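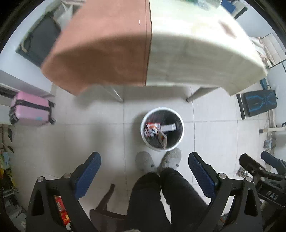

Chapter 6
Recording Demonstrations with Hand-Held Grippers

6.1 Scope of the chapter

Chapter 5 dealt with teleoperation, in which the operator moves a leader device and a remote arm follows. The present chapter takes up the second common way of showing a robot a task: the operator carries the gripper in the hand, performs the task directly, and the motion of the gripper is recorded together with the view from a camera mounted on it. No arm is present during recording. The arm enters only at playback or after a policy has been trained.

The opening figure was taken by a camera on a gripper of this type. Both grippers of a two-handed pair are in view, one held in each hand, with blue pads on the inner faces of the fingers. The operator is seated, and the legs and slippers occupy part of the image between the fingers. The straight edge of the table and the grout lines of the floor are rendered as curves. Section 6.3 treats the correction of this distortion and the cases in which correction should be omitted.

6.2 What is recorded

A demonstration is stored as a sequence of time steps. Each step contains at least the following quantities:

the pose of the gripper, as a position and an orientation in a fixed reference;
the opening width between the fingers;
the camera image;
a time stamp from a clock shared by both hands.

Contact force is not in this list. Some devices measure it, but the methods of this chapter do not require it. Where force matters, as in wiping or insertion, the reader should consult Section 6.5.

The pose is usually estimated from the images themselves, with help from an inertial sensor. Estimation depends on fixed features in the background. A room with furniture, cases and floor joints supplies many of these. A bare wall at close range supplies few, and tracking may be lost until the camera turns away from it. Objects that move with the operator, including the operator's own legs, should be masked before the pose is computed.

6.3 Lens model

Let r be the distance of an image point from the optical center and let a be the angle between the incoming ray and the optical axis. For an ideal pinhole camera r = f tan a, where f is the focal length. This grows without limit as a approaches a right angle, so the model cannot serve a very wide lens. The equidistant model, r = f a, is used instead and remains finite.

The worked data in this chapter come from the Uvus set, which holds 297 demonstrations of folding and 489 of placing an object in a container. Of the folding demonstrations, 19 contain a loss of tracking and are kept for Exercise 6.4.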